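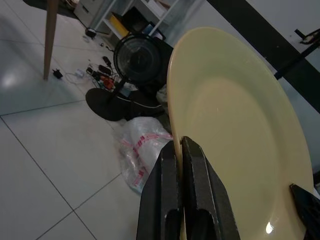

Section 6. Running the Table Demonstration for Visitors

This section covers the Prilley two-arm cell when it is used in front of visitors, either at the Endby room or at another site. It assumes that the arms are already mounted and calibrated (Section 3) and that the person at the controls has signed off on manual operation (Section 4). For recording sessions without visitors, use Section 5.

Last revised 30 Oct 2024.

6.1 Who does what

Every visitor session needs two people. The operator drives the arms and does not take questions while the arms are powered. The host stands on the visitor side of the rope, talks, and watches the visitors.

The host carries the wired stop button. The operator has the stop on the control desk. Either person can stop the arms at any time and does not need to ask first.

If only one person is available, show the arms powered off or play the video.

6.2 Before the visitors arrive

Allow 40 minutes. Most of this is warm-up and the practice run.

1. Turn on the controller, then the arms, left before right. Wait for both wrist lights to turn steady.

2. Run the joint check from the Service menu. A yellow result on either wrist is acceptable for a demonstration. A yellow result on a shoulder or elbow is not.

3. Set the speed limit to Visitor. The desk display should read 200 mm/s. If it reads anything else, the Recording profile is still loaded. Go back to the Profiles page and load Visitor again.

4. Measure from the front edge of each arm base and put the rope line at 1,340 mm. The old tape marks on the Endby floor are for the single arm and are too close.

5. Wipe the gripper fingers with a dry cloth. Do not use glass cleaner on them.

6. Open and close each gripper five times from the desk. Listen for clicking. A gripper that clicks on closing has a loose finger screw (see 9.2).

7. Open both wrist camera views and the head camera view on the desk screen. Leave them open for the whole session.

8. Follow each wrist cable by hand from the connector down to the floor. There should be enough slack for a full wrist turn in both directions.

CAUTION: Do step 8 with the arms powered off at the desk. The brakes hold the arms in place, but the grippers will open if someone touches the foot switch.

6.3 Setting the table

The table is set the same way each time so that the practice run is worth something. Small changes are fine. If you move a plate by more than a hand's width, do the practice run again.

1. Put the table in front of the arms with one long edge facing them. Check that it does not rock.

2. Put the fixed items on first: the bottle and the small cup toward the back, the steel bowl beside them.

3. Put the cutlery down with the handles toward the arms.

4. Lay the plates flat. Leave clear space on both sides of the plate you will lift.

5. Keep the bottle cap on. It stays on all day.

Note: A plate may weigh up to 800 g. The large serving dish in the Endby cupboard is over this and must not be lifted, even with both arms.

Visitors like to bring their own cups and ask for them to be picked up. The answer is no during the session. Afterward, with the arms off, they can hold the cup against an open gripper and see how it would fit.

6.4 The two-arm lift

The lift is the main part of the demonstration and the part visitors photograph. It takes a plate from the table, raises it between the two grippers, and holds it upright so people behind the rope can see the face of it.

1. Bring the left gripper down to the left rim of the plate, one finger above and one below. Close to Light.

2. Raise the left side a little, until the right gripper can get a finger under the other rim.

3. Close the right gripper to Light. Look at both wrist views before going on.

4. Change both grippers to Hold. The desk will show a padlock beside each arm.

5. Raise both arms together, using the Linked setting.

6. Turn the plate until it stands upright. Stop there and let the host talk.

CAUTION: Never turn the plate upright on Light. It will hold while the plate is flat and slip when the weight shifts.

If the padlock goes out on one side during the lift, stop turning. Lower both arms until the plate is just over the tabletop, then release the side that lost its padlock and start again from step 2. Do not try to close the gripper again in the air.

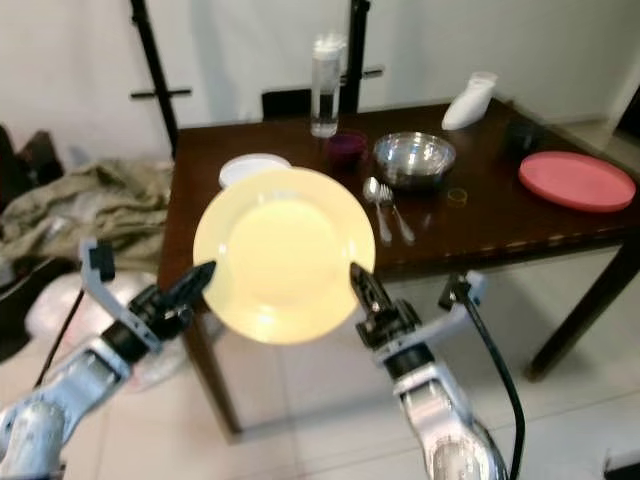
The upright hold should be made close to the table and not out over the open floor. Keep the plate near the front edge of the tabletop, with one gripper on each rim at nearly the same height. The yellow plate is the best one to use for this. It shows up well against the dark brown wood, and it leaves the white plate and the pink one lying flat for the second half of the session. While the plate is up it hides part of the table from the head camera, so the operator should work from the wrist views until it is back down. Hold for as long as the host needs, up to two minutes. After that the left wrist gets warm and the desk will start to beep.

6.5 Putting the plate down

This takes longer than the lift and is where most mistakes happen.

1. Turn the plate back to flat while it is still over the front edge of the table.

2. Move it back over its place.

3. Lower with Linked still on until the first edge touches. You will see the plate tip slightly in one of the wrist views.

4. Turn Linked off.

5. Lower the other side until the plate is flat.

6. Open the right gripper fully, move it away, then open the left.

Note: Opening both grippers at once can drag the plate sideways. The foot switch opens both. Use the desk buttons for this step.

6.6 What the host says

There is no script. Joana Torres wrote a page of notes for the Tullevton visit in March and it is kept in the desk drawer. It is a good place to start, but skip the part about the old single arm unless someone asks.

A few points come up every time.

Is it doing this by itself? Say plainly whether it is. On the Visitor profile the operator is driving and the arms are only keeping themselves lined up with each other. Do not let people leave thinking otherwise.

Has it ever dropped one? Yes. Ours and everyone else's.

Why use real plates? Ceramic is heavier and more slippery than plastic, and it is what people have at home. The Badawi group used plastic plates for their first visits and had to redo most of the grip settings afterward.

Can I drive it? Only at a hands-on session (6.8).

How much does it cost? Send them to Adwoa Issahaku. Do not guess.

6.7 If something goes wrong

A plate is dropped. Press stop, then tell the visitors to stay behind the rope. Sweep before anyone looks for the cause. Check the fingers for chips of glaze before the next lift.

A visitor crosses the rope. Press stop. It does not matter how far they are from the arms. Restart only when they are back and the host gives the operator a clear nod.

One wrist view freezes. Finish putting down whatever is held, using the other wrist view and your own eyes, then stop. Pull the camera plug at the desk end, count to ten, and put it back. If it freezes a second time in the same session, do single-arm picks with the other arm for the rest of it.

The arms stop by themselves with a plate in the air. The brakes hold and the grippers stay closed. Do not reach in and take the plate. Clear the message on the desk, switch to Visitor again (it will have dropped to Safe), and lower the plate as in 6.5. If the message will not clear, the host takes the visitors out and the operator supports the plate from below with both hands while a second person uses the manual release.

The bottle is knocked over. Power off before wiping up, even with the cap on.

Write down every stop in the session book, including the ones where a visitor was the cause. Cornel Nedelcu goes through the book at the end of each month and would like the time of the stop as well as what happened.

6.8 Hands-on sessions

Visitors may drive one arm if the session was booked as hands-on. They may not drive both, and they may not lift plates.

1. Power off the right arm and park it.

2. Take the bottle and every plate off the table. Leave the steel bowl and the spoon.

3. Load the Guest profile.

4. Seat the visitor at the desk. The operator stands beside them with a hand near the stop.

5. Let them move the arm in open air first, then try the spoon.

Five minutes each is enough. Children under 12 can try it with an adult sitting next to them - the adult does not need to touch anything.

The spoon is harder than it looks to pick up from a flat table. If a visitor is getting frustrated, rest the spoon across the rim of the bowl and let them take it from there.

6.9 Closing down

1. Put down anything still held and open both grippers.

2. Run Park from the desk. Keep the rope up until both arms have stopped.

3. Power off the arms, right before left, then the controller.

4. Pack the plates with a cloth between each one.

5. Save the camera recordings only if the visitors signed the form. Otherwise choose Discard when the desk asks.

6. Return the wired stop button to its hook. It went home in a coat pocket twice last year.

Booking questions go to Fiifi Aidoo. Faults with the arms go to Fiifi Abubakari. Please use full names in messages, as the two get each other's mail.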